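Open day walk-through, robot kitchen table, Plenunham building. Filled in by me (Korkor Laryea) at 8:15, doors at 10. Sipho Hendricks went around with me and argued about half of it, so his two cents are in here too.

**Floor and access**

- [x] Visitor line taped down. I moved it back a foot from where Grutgate had it - kids lean!
- [x] Walkway at least 36 inches wide all the way to the fire door
- [ ] Cables covered. The run along the back wall is fine, the one by the coat rack isn't. Sipho has a rubber cover in his truck.
- [x] Room limit posted. The whole hall is good for 300, but I want no more than five people at this table at a time.

**Arm**

- [x] E-stop pressed and reset, twice, from both sides of the table
- [x] Speed cap on. It's set to 675 in the Yilma software, and please leave it there even if somebody asks for the "fast version" (somebody will ask).
- [x] Mounting bolts snug
- [ ] Spare gripper pads. Couldn't find them. Sipho swears they're in cabinet 828, I looked, they're not.
- [x] Operator stays within reach of the stop button the whole time it's moving

**Table and props**

- [x] Play food and dishes only, no glass, nothing sharp
- [x] Oven unplugged and the plug tagged. We're not heating anything today.
- [x] Cups and bowls checked for cracks. I threw out one saucer.
- [ ] Wipes for the props between groups. We have one tub and I'd like three.

**People**

- [x] Gitar folks briefed on who talks and who drives. One person can't do both, I don't care how good they are.
- [x] First aid kit sealed and in date
- [ ] Ear protection for the shop tour next door. Still waiting on the box.

Okay to open once the cable cover is down. The pads and the wipes can wait till lunch, and I'll come by again around then to sign off the open boxes.

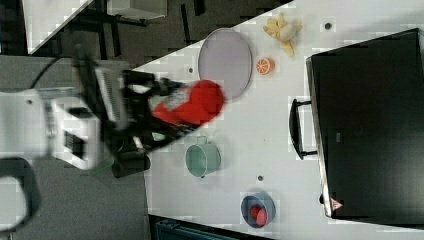
Arm holding the red piece over the table, play fruit and cups set out.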